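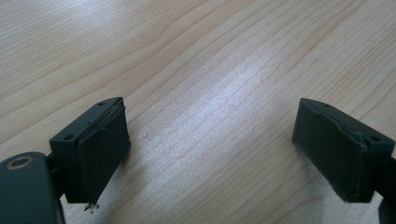

Subject: Re: [shop-robotics] Gripper closes fine, loses thin parts

I have been working on the hand-held gripper again and I think the pads are the next thing to fix, before I touch the motor settings. The closing force is fine on my spring scale and the fingers come back to the same open position every time. What bothers me is the edge where the top of each finger meets the inner side. It has gone rough on both of them, with small wrinkles and nicks on the right one, and there are ragged black crumbs hanging under the bottom edge of the left. The right finger also has thin whitish wear along its near edge and at the bottom corner. The inner faces still look smooth and dark, so I would have left them alone if the thin parts weren't slipping.

Answers to the earlier message are below, in order.

> Did you go with the Stuvent sheet in the end or the stuff from the Rutherford bin? I have used both and the Rutherford one was too soft for me. It grabs well for a week and then it creeps.

Stuvent. I bought one sheet and cut the pads with a utility knife and a steel rule, then rounded the corners with scissors. I didn't have any of the Rutherford material left to compare. If somebody still has a scrap bigger than a playing card, I would like to try it on one side only.

> How are you holding the pads on? If it's just the adhesive backing, I'd expect the edges to go first. Mine did. I wiped the fingers down with alcohol before the second set and that helped some, but not enough that I'd call it solved.

Adhesive backing only, and I skipped the alcohol. I'll do it properly on the next set. I also want to scuff the printed surface with 220 grit first — it came off the printer slick, and I doubt anything sticks to it for long. Contact cement is the other choice, but then changing pads means scraping, and I have ruined a finger that way before.

> I'd also look at whether the fingers are parallel when they close. If they toe in even a little, the far end takes all the load and thin stuff squirts out. Easy to check with two strips of paper.

I tried the paper. With one strip at the far end and one at the near end, the far one holds and the near one pulls out with light drag. So yes, they toe in. I had blamed the pads for all of it. There is some play where the left finger meets its arm, and I can feel it if I wiggle the tip with the gripper open. I haven't checked the right one the same way.

> What does your log say for the thin parts? Is it dropping them or never getting hold of them?

The log has 433 closes in it since I rebuilt the drive. I only started noting the part type near the end, so most of it doesn't help with this question. From watching, it gets hold of them and they work loose on the lift. Washers and the flat Ostano brackets are the worst. Dowels and anything with a square side are no trouble.

Plan for now:

- Take up the play at the left arm, then repeat the paper test
- Peel the old pads and clean off the leftover adhesive
- Scuff, wipe, and put on a new Stuvent pad on each side, cut 2 mm short of the top edge so there's nothing to catch
- Run washers and brackets only, and write down every one

I'm going to do the first item by itself before changing the pads. If I do both at once I won't know which one mattered.

One question back to the list. Has anybody here cut the finger faces at a slight angle to make up for the toe-in? I can reprint the pair with 2 degrees taken off, but I would be guessing at the number, and it would be wrong again as soon as the joint wears. A shim behind the finger might be smarter. I have brass shim stock in the drawer and no good way to punch clean holes in it.

I'll be at the Stiltberg shop most evenings this month if anyone wants to try the thing by hand. The files in the shared folder are still the old version with the shorter fingers, so please don't print from those. I'll upload the new ones after the paper test comes out even.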